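Sim clutter benchmark: is a toilet tank a fair test?

gindby_fan
Posting results from our Ikis runs. Same policy, 200 simulated trials, grasp one named item from a crowded surface. On the kitchen shelf it got 80 percent. On the toilet tank it got 54. I have a theory and would like it shot down.
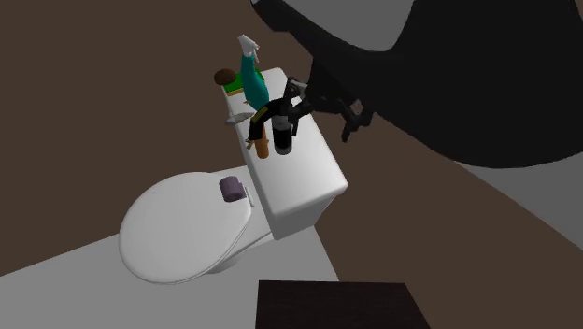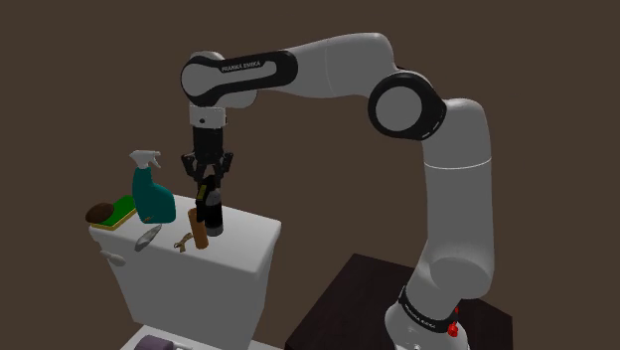 The method is Hellach with the stock settings, one arm, and the pick order chosen by how much free space the planner sees beside each item. My theory is that the layout punishes exactly that. The orange-brown cylinder has the black pieces crowding it on one side, while a good stretch of the tank lid sits there empty, so the planner keeps falling in love with the easy end and knocks its target going in.

papadakis_lite
Or your planner is bad at toilets. Try it with the spray bottle gone before you write the paper.

gindby_fan
Did that Saturday. 23 failures went away. The rest stayed, out of spite.

mossbucket
I don't buy the free space story. Same arm, different surface height, different reach. You changed three things and blamed the fourth.

gindby_fan
Height is matched. Reach, fair, I'll give you reach.

papadakis_lite
So it's bad at toilets.

mossbucket
Rerun the shelf with the tank's layout copied over, item for item. If it drops to 54 I'll apologize in this thread.

gindby_fan
Queued. Should finish by July at the rate our cluster moves.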